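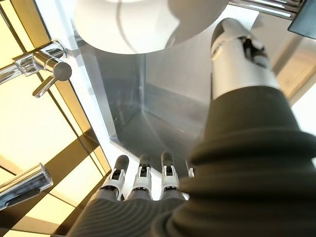 A square stainless steel sink basin set into a white countertop

A kitchen sink is a fixed basin used for washing dishes, preparing food and drawing water. Most modern examples are set into a worktop and emptied through a waste outlet in the bottom of the bowl.

Materials
Stainless steel is the most common material in homes. It does not chip and stands up well to hot pans, but it marks easily. A brushed finish hides fine scratches better than a polished one, although scuffs still show under strong light. Other sinks are made from fireclay, enamelled iron or stone composite.

Shape and fitting
Square bowls hold more than round ones of the same width. Their corners may be tight or gently curved – tight corners collect food and limescale and need more frequent cleaning. An inset sink drops into the cut-out with its edge resting on top, while an undermounted sink is fixed from below and leaves the edge of the worktop exposed. The Vogler pattern, drawn by the designer Ida Fuchs for the maker Flamow, was an undermounted bowl 540 mm wide. A smaller bowl, the Samar, measured 285 mm.

Care
Washing-up liquid and a soft cloth are enough for daily cleaning. Steel wool and bleach should be avoided.

See also
Draining board
Tap
Worktop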